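Hurkanport: The Tando Sessions (DVD)
Documentary, 2-disc set
Item 1047
Directed by Adom Wumbei
Released June 2024
In stock: 7

Another film about a band making a record in a house by the sea. We stock plenty of those, and most could lose half an hour without anyone missing it. This one could probably lose ten minutes.

Wumbei follows the four-piece Akow through one February in Hurkanport, where they are trying to finish a second album with a producer they clearly don't trust. The sleeve calls it "the most honest music film in years." Sleeves say that a lot. There is a fair amount of staring out of windows, and the big argument in the kitchen looks to us like it was lit by someone who knew it was coming.

Still, the playing is good. The long take of "Kovačević," with the drummer dropping out and coming back in on the wrong beat, is worth sitting through the interviews for. If you only know the album version you may be surprised how much slower it started.

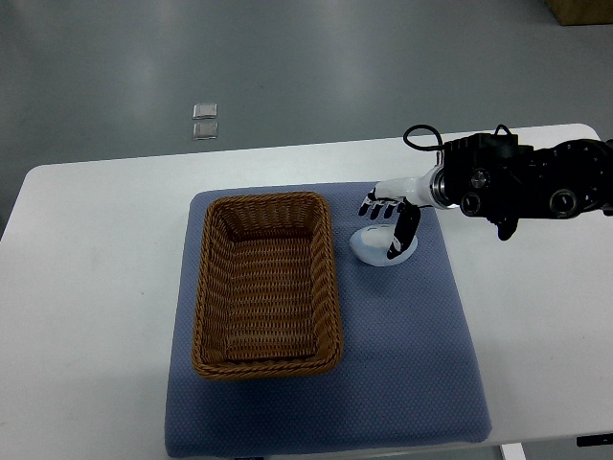 Disc two is the usual grab bag. You get a commentary track, in which Wumbei mostly talks about train times, a set of demos with no picture, and a short called Tando that was apparently shown at festivals. We watched it twice and couldn't say what it's about. The box says "nearly 10 hours of extras," a figure that seems to include the commentary and every demo played in full.

The numbered edition is limited to 511 copies and comes with a fold-out poster. It costs more and the discs are the same. Buy it if you want the poster.

Region free. English, with optional subtitles. Stereo only, whatever the sticker on the shrink wrap may suggest.

Returns accepted on unopened copies. Scratched discs replaced while we have them.

Add to cart
Add to wish list
More music documentaries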